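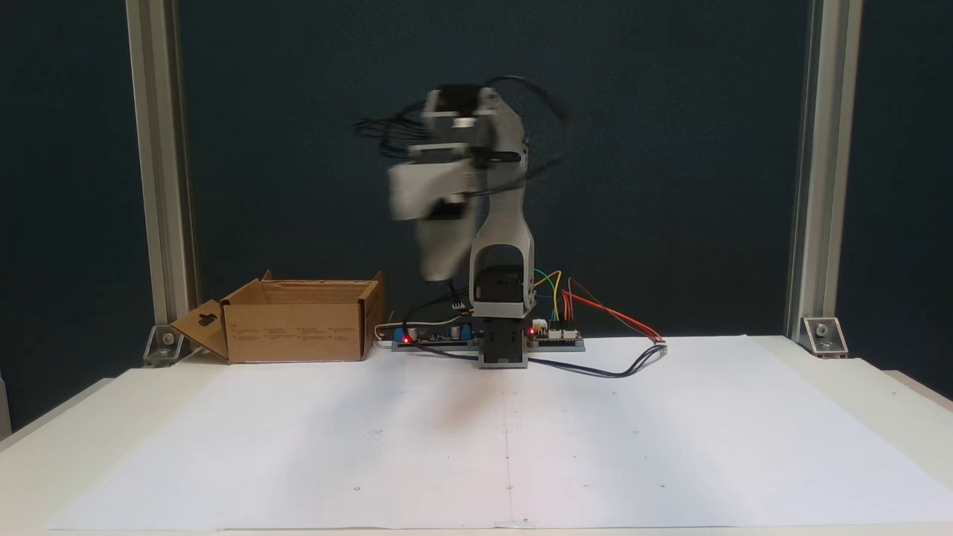 On the table, between two small circuit boards.

I came to Mikkelsen's new record the way I come to most loud music these days, in the car with the windows up, and I had to sit in the driveway until it finished. Stetwood is the band's fifth album and easily their meanest, 11 songs of thick, downtuned guitar with a drummer who seems to be having the time of his life back there.

If you loved Brarkcombe (I did, and I wore out two copies), you may miss the big slow choruses. I missed them too for a song or so! Then "Rustska" comes along, with that crooked riff that keeps dropping a beat just when your head has learned where to nod, and I stopped pining for the old stuff. Gunnlaugur Hviid still sings like a man shouting across a harbor, but he has learned to go quiet, and on the last verse he nearly whispers. It gave me goosebumps, and I'm not a goosebumps kind of listener.

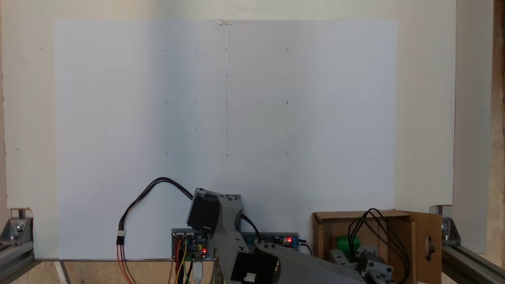 Five rows of pencil marks on white poster board.

The middle drags a bit, I'll admit. Two of the shorter songs share nearly the same opening, and the bass is buried so deep on both that I went and fiddled with my speakers. But the closer, oh, the closer is lovely, all feedback and slow toms, and it takes its sweet time leaving. Play it loud, and if you can catch them in a small room this April, go early and stand near the drums.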